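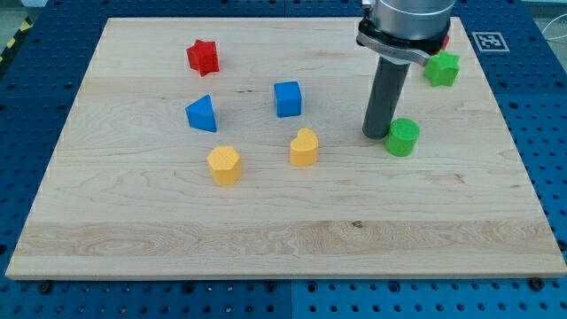 4 min read

I get more mail about maple boards than about anything else I make, so I finally sat down and put my answers in one place. Most of you want to know about the wood itself. Maple is pale, and people expect it to be plain, but look at the wavy grain on this one and that broad, darker band swirling across the lower third, with a little knot sitting in it. I love that stuff! I'll pick a board like that over a perfectly blank one any day.

Is a knot a defect?
Not to me. A small, tight knot is fine on a play board or a serving board. If you can wiggle it with a fingernail, fill it or pick another piece.

Why can I see faint lines across the board?
Those are glue seams. A wide board is usually made of strips glued edge to edge, which helps keep it flat. If a seam catches your nail, sand it lightly with the grain.

What grit should I finish with?
I stop at 200 or so for anything kids will stack blocks on – any slicker and the towers slide. Marisol Gallegos, my old shop partner, goes all the way to 600 on her serving boards and they do feel gorgeous, but that's a lot of elbow grease.

Which oil do you use?
Galindo, two thin coats, a full night between them (I start on Wednesday and don't touch anything until Friday). Drimix works too, though it turned my palest maple a bit yellow.

Can I wash it?
Damp cloth, mild soap, dry it right away and stand it on edge. Please don't soak it!

What about painted blocks, will the color rub off on the wood?
Mine never have, stars and cylinders included. Let fresh paint cure for a couple of weeks first. Red is the one I'm fussiest about – give it extra time and rub it with a white rag before it goes anywhere near pale wood.

My board has cupped. Is it ruined?
Probably not. Lay it hump side up somewhere with steady air and leave it alone for a week. Szabolcs Bozsik wrote to me from Wanstead about one that took most of March to settle, so be patient.

Where do you buy your maple?
Hurkevwood, nearly always. Ask for the offcut bin, and ask for figured pieces, because they tend to set those aside.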